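Madden robotics club wants its arm to build a PC

September 11, 2019

Khanyisile Shabalala is eating lunch over a keyboard when I get there. Not ideal, she admits. The robotics club at Madden has the lab until 4 and she wants to get through a round of practice runs before then.

The project this year: get a robot arm to put parts into a desktop computer. Memory first, then the processor. The club started planning in April, and by summer there were 6 students on it, most of whom had never opened a PC.

"We fought over the task for weeks," Shabalala says. "Somebody wanted it to stack cups. Fine, but everyone stacks cups. I wanted something I'd be nervous doing myself."

Nervous is right. Thabiso Adams, second year, handles most of the gripper work and talks fast about it. The memory is the friendly part, he says. Long and straight, and it gets pushed down. The processor is where his voice drops.

"You don't push it. You set it down flat, let go, and that's it. If you're off by a hair and you press, you've bent something. I've had dreams about it."

The parts wait next to the case in a printed fixture, so the arm always knows where to pick from. Adams drew it. Three versions before this one – the first held the memory so tight they had to pry it loose with a ruler.

"Version two was worse," he says. "Don't ask about version two."

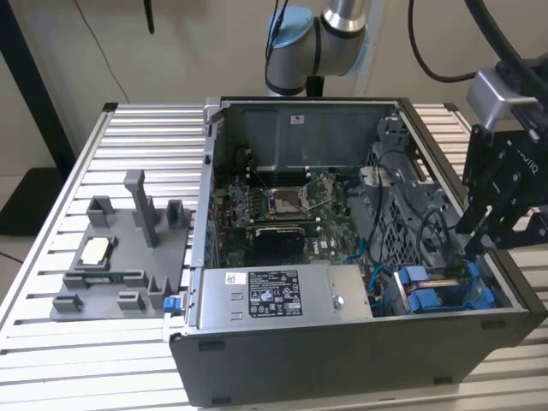
What the judges want

The club is entering the Prornel student challenge, in the assembly class. Teams get 20 minutes on the table, setup included. Points for each part seated, points off for any touch by a human hand.

Irfan Yousafzai, the teacher who runs the club, thinks the clock is the real problem. "They can do it slow. I've told them slow is fine, slow scores. Then a run goes well and Thabiso turns the speed up."

Adams, from across the room: "Once!"

More than once, acording to Shabalala.

Yousafzai's own rule is that students write down every failed run before touching any code. The notebook is fat by now. He flips it open for me and reads one out: "Missed slot. Don't know why. Hungry." He seems pretty proud of that one.

The lever

I ask what's left. The socket lever, both students say at the same time. For now a person lifts it before the run starts, and the rules allow that. Closing it afterward is worth extra, and they havent got a reliable way to do it.

"It springs back at you," Shabalala says. "With a finger you feel it. The arm just shoves."

Adams wants to try a small hook on one fingertip. Shabalala wants to leave the lever alone and get the memory perfect. They've been having this argument all week and start it again while I'm packing up my stuff.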